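June, notebook 2, bench by the window

Skukberg starter again. Fed it at 7 this morning with the rye from Cadena (the coarse one, not the bag with the blue string) and by lunch it had climbed past the rubber band and was pushing at the lid. I'm calling that a recovery! Last week it smelled like nail polish remover and I was ready to dump the whole jar.

What I changed: warmer water, and a stiffer mix. Lindalva told me ages ago that I keep it too soupy and I nodded and went on keeping it too soupy. So, Lindalva, if you're reading this, fine, you win. The stiff one holds its dome for a good while longer and I don't have to run back from the other building to catch it.

Loaf test with the Hauksdóttir formula, scaled down so it fits the small tin. 400 g flour total, a fifth of it rye, salt held back until after the rest. Dough came out at 706 g on the scale, a bit light, and I think the rest of it was on my hands and the bowl. I should really weigh the bowl after. Shaped it too early, I could feel it tearing on the last fold, but I wanted to get it in before the oven was taken for the afternoon.
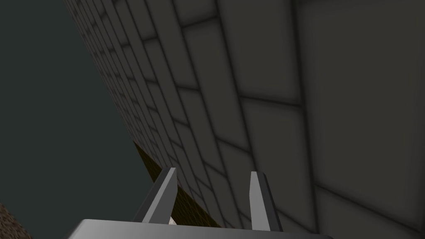
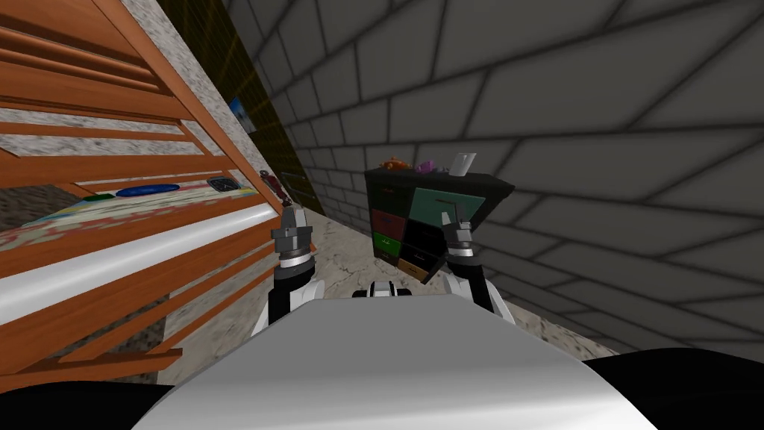
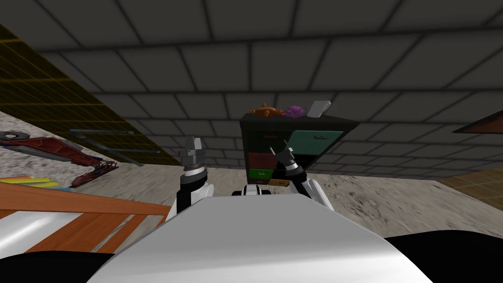 Baked it hot with the lid on, then lid off and down a notch. Decent color on the top, pale on the sides where the tin shields it. Crumb is tight at the bottom with one big tunnel right under the crust, so yes, underproofed, exactly what I deserved. Flavor is great though - sour without that sharp edge, and the rye comes through more than I expected for so little of it. Ate two slices standing up and then wrapped the rest in a towel.

The Flanerero batch (white flour only, same starter, overnight in the fridge) is still waiting. I poked it and it sprang back fast, so it stays in there until tomorrow. If I get impatient again somebody please take the tin away from me.

Stuff to do:
- feed the jar before going home, stiff mix, and mark the level with tape this time, the rubber band slides
- write the dough temperature down, I forgot both times
- order more of the coarse rye, there's maybe one bake left in the bag
- ask Lindalva how long she lets hers go between the last fold and shaping
- clean the lame, there's old dough all over the handle

Also the fridge thermometer reads two degrees higher on the top shelf than on the bottom. Moved the dough down.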